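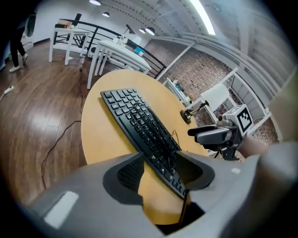

水曜。今日は仕事場の机まわりを片付ける日にした。丸テーブルから始める。

丸テーブルは作業用ではなく、本来は打ち合わせ用。でも気づくと行き場のない周辺機器の置き場になる。2月に入ってから打ち合わせに使えたのは一度だけ。

まずキーボード。黒いのを予備で持っているが、しまい方がずっと決まらなかった。ケーブルをキーの上に丸めて載せておくだけだと、持ち上げた瞬間に全部ほどける。

有線キーボードのケーブルは本体に巻きつけないほうがいい。前に使っていたものは本体にきつく巻いてしまっておいたら、根元の被覆が割れて断線した。修理に出すほどの値段でもなく、そのまま処分した。

今のやり方はこう。
ケーブルを手のひらくらいの輪にゆるくまとめる。
面ファスナーのバンドで一か所だけ留める。
輪は本体の裏側に回す。
コネクタは輪の外に出しておく。

バンドはFellwoodの細いほう。12本入りで600円。太いほうも買ってみたけれど、キーボードのケーブルには幅がありすぎて余る。太いほうは延長コードに回した。

コネクタを外に出しておくのは、次に使うときに端を探さなくていいから。これだけで取り出すのがだいぶ楽になった。

しまう前に掃除もする。逆さにして軽く叩く。ブロワーで奥から手前に吹く。キーの上面は固く絞った布で拭いて、乾いた布でもう一度。黒いキーは皮脂のテカリが目立つので、上面だけは二回拭く。

クリーナーはClenuraを布に少しだけ。直接吹きかけるとキーの隙間に入るのでやらない。においは弱い。テーブルの天板にも同じ布を使ったが、ムラにはならなかった。

キーを全部外して洗うのは年に一度で十分だと思っている。外すと戻すのに夜までかかる。今日はやらない。

次はデスクライト。黒い小さいのは台座が丸くて場所を取らないが、アームが細いので、持ち運ぶときは必ず台座を持つ。アームを持って運ぶ人がいるので、台座に「ここを持つ」とテープを貼るか迷っている。

ライトの定位置は結局、丸テーブルにした。夕方の打ち合わせで手元が暗いと前から言われていた。天井の照明だけだと、紙の図面の細い線が読みにくい。

白い四角い机のほうは小物が多い。一つずつ見ていくと終わらないので、先に箱を二つ用意した。今週使うものと、使わないもの。迷ったら使わないほうに入れる。

使わない箱は棚に移して、ひと月そのまま置く。その間に取りに行ったものだけ机に戻す。前回戻ってきたのはメジャーとはさみだけだった。

棚は白いのがレンガの壁側に並んでいる。下の段に重いもの、目の高さに毎日使うもの。ペーパータオルは棚の近くのスタンドに立てておく。引き出しに入れていた時期もあったが、こぼしたときに間に合わない。

収納箱はJugahの浅型に揃えている途中。深い箱は下のほうに入れたものを忘れる。浅型は一つ400円で、少しずつ買い足している。先月の領収書を見たら、箱とバンドとラベルで3254円になっていた。片付けに使う金額としてはまあこんなものだと思う。

ラベルは手書きにした。ラベルプリンターは便利だが、テープの在庫を切らすとそこで作業が止まる。油性ペンとマスキングテープなら、中身が変わってもすぐ貼り替えられる。

床の配線。電源タップを床に置いていて、そこまで黒い長いケーブルを這わせることが多い。床が茶色の板張りでつやがあるので、ほこりがたまるとすぐ分かる。掃除機をかける前に、抜けるものは全部抜いてまとめておく。

ケーブルは通路を横切らせない。どうしても横切るときは作業が終わった時点で外す。これは自分で決めた決まりで、ときどき破る。先週も一度つまずいた。

電源タップは壁際に寄せたいのだが、寄せると丸テーブルまで届かない。長いものに替えるか、テーブルのほうを動かすか。テーブルを動かすと椅子の後ろが狭くなるので、たぶんタップを替える。

同じ場所を使っているCsaba Csizmadiaさんに、予備のキーボードは本当に要るのかと聞かれた。要る。去年、飲み物をこぼして一台だめにしたとき、予備があったのでその日の作業は続けられた。

ただ、二台目の予備は要らないという意見には納得した。Privatarの古いやつは譲ることにした。キーの刻印が少し薄くなっているが、入力は全部のキーで確認した。欲しい人がいたら声をかけてください。

確認の仕方は簡単で、テキストエディタを開いて左上から順に一列ずつ押していくだけ。矢印キーとテンキーを忘れがちなので、最後にもう一度そこだけ見る。

譲るときはケーブルのバンドもつけたまま渡す。外して渡すと相手のところでまた絡まる。バンド一本なら惜しくない。

残りは白い机の奥にある積んだままのものと、手すりの下の床のあたり。床に直接置いたものは掃除のたびに動かすことになるので、できれば台に載せたい。キャスター付きの台を探している。高さが低めで、天板が白いもの。

バンドの幅を聞かれたので追記。細いほうは指一本より少し狭いくらい。イヤホンには長すぎるので、半分に切って使っている。はさみで切ってもほつれない。

今日は夕方までで終わりにする。台の候補が見つかったらこの続きに書きます。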